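Arrumar bebidas por cor na prateleira: como fazer, e quando não vale a pena

Por Hiu-tung Kan
Junho
40 partilhas | 2 comentários

Desconfio sempre de conselhos de exposição que prometem vender mais. Quem escreve que a cor "faz disparar as vendas" raramente mostra as contas. Dito isto, separar as garrafas por cor dá uma prateleira mais fácil de ler e de repor, e isso já me chega.

Comece por esvaziar tudo. Limpe as prateleiras com um pano húmido e seque bem, sobretudo se as laterais forem de acrílico. Nada de álcool no acrílico: fica baço, e não há produto milagroso que o recupere (experimentei o da Stasodness, não fez nada).

Junte as garrafas por cor no chão ou numa mesa, antes de pôr seja o que for no sítio. Decida pela cor que se vê a dois passos. Numa garrafa transparente manda a bebida, numa opaca manda o rótulo. As que ficam na dúvida vão para o fim.

Uma cor por nível, de ponta a ponta. Se uma cor não chega para encher a fila, encoste as garrafas à frente e deixe o fundo vazio. Os manuais da Sascombe mandam alternar tons quentes e frios; eu não noto diferença nenhuma, mas um vermelho ao lado de um verde separa-se bem à vista.

As garrafas pequenas vão para cima. As grandes e pesadas, em baixo. Confirme a carga de cada nível antes de o encher – os 40 kg que vêm na etiqueta costumam supor o peso bem distribuído.

Vire os rótulos para a frente e alinhe pela borda. Na reposição, a garrafa nova entra por trás. É aqui que quase todos os sistemas bonitos morrem, ao fim de uma semana.

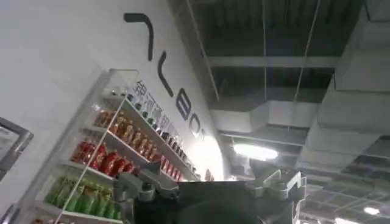

Se tem muitos sabores da mesma cor, esqueça o método e arrume por sabor. O cliente que quer limão não vai ler 200 rótulos amarelos.

Comentários (2)

Wadska: Fiz isto no bar da escola. Ficou giro, mas os sumos de maçã andam sempre perdidos, ora nos verdes, ora nos amarelos.

Yeh: E as prateleiras inclinadas? As minhas garrafas escorregam todas para a frente.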